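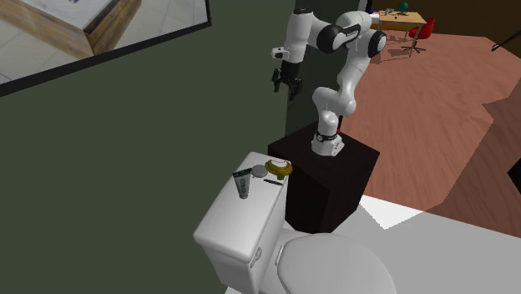 Annan Water and Restroom Retrofit, progress report no. 2
To: Braulio Serrano, Coltow Fund
January 4, 2023

Braulio, short one this time, full ledger comes with the spring report. Headlines first.

Where we are
Leak survey in the Annan rentals finished in October. 200 units on the list, 90 now retrofitted, rest scheduled or waiting on a landlord signature. Signatures still the slow part. Two owners hold most of the east side between them and neither answers mail, so we've started going in person. Better results that way.

Work done per unit: new flapper and fill valve, aerators on both sinks, shower head if the tenant wants one. Some don't. We leave the old one in place and write it down.

Money
Spent to date on parts: $2,540. Under budget, but only becuase the second valve order slipped into the new year. Don't read it as savings. Rollitz invoices thirty days out, so that lands in your next statement. Labor is on the payroll line same as before, no change.

Supply
Rollitz ran out of the short-shank fill valve in the fall. We switched to the Nusine one for the older tanks. Fits fine, slightly louder refill, one complaint so far. Keeping both in stock from now on. Would like your ok to move the unused van rental money over to parts, see the email from before the holidays.

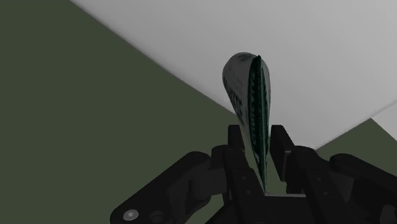
Close-up: curled piece, pale on one side with faded print, dark green on the other.

Tenant side
Door hangers worked better than letters. Evening slots fill up first, mornings mostly no-shows. Spanish version of the leak sheet is done and in use, the Portuguese one is still with the translator. Dye tablets go out with each sheet, people like those, kids especially. Please keep them in the budget.

Problems
Shutoff valves. Old ones seize and we can't do a thing until the building super gets to the main. Lost whole afternoons to this. Asking supers to test the night before now, mixed results.
Also the meter data from the utility comes by building, not by unit, so before and after numbers are going to be rough in the bigger places. Flagging it early.
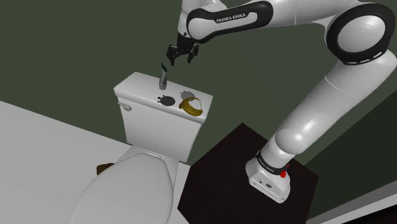

Will the remaining units be finished inside the current grant period?
Most of them, provided the east side owners sign by the end of next month. Any left over would need a no-cost extension, and we would send that request in writing ahead of the deadline.

Next up
Valve order, east side visits, Portuguese sheet, utility meeting (date not set yet). Reciepts are in the shared folder. Call if the van money thing is a problem.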